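Huệ Ung has been teaching robots at Zinlow for three years, and she still talks to them while she does it. "Only under my breath," she says, pouring me a second cup of tea. "My mum does the same with bread dough, so I suppose it's in the family."

Her current job, known to everyone as Medance, is tidying small things into tubs and baskets.
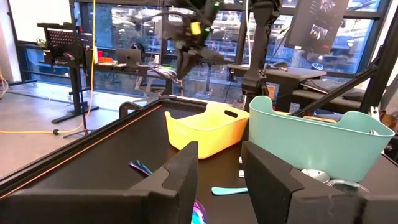 *Spoons and baskets on one of the black tables at Zinlow.*

She can show a task by hand, moving the gripper herself, or from a distance with the controls, and she is fond of both. "By hand you feel where it wants to go - you get all the little hesitations. With the remote you have to plan a bit, and I'm a terrible planner!"

A good morning gives her 100 runs. Medance needs 3,000.

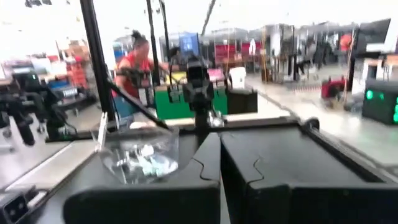
"And people think you want them all perfect," she goes on, "but I like a wobble left in, so long as you recover from it. Joven had 900 lovely smooth ones and the arm went to pieces the first time a bowl was turned round."
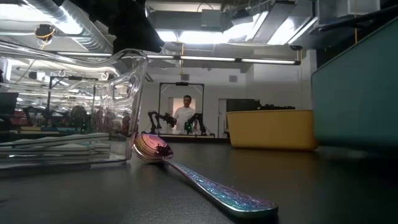
Huệ's favourite part is choosing what to pick up. Najjar, the project before this, was all wooden blocks, and she was glad to see the back of them. Cutlery suits her better, even a spoon as shiny as the one with the swirls up its handle. "You come at it from the wide end," she says, "and you take your time, and then you do it again after lunch."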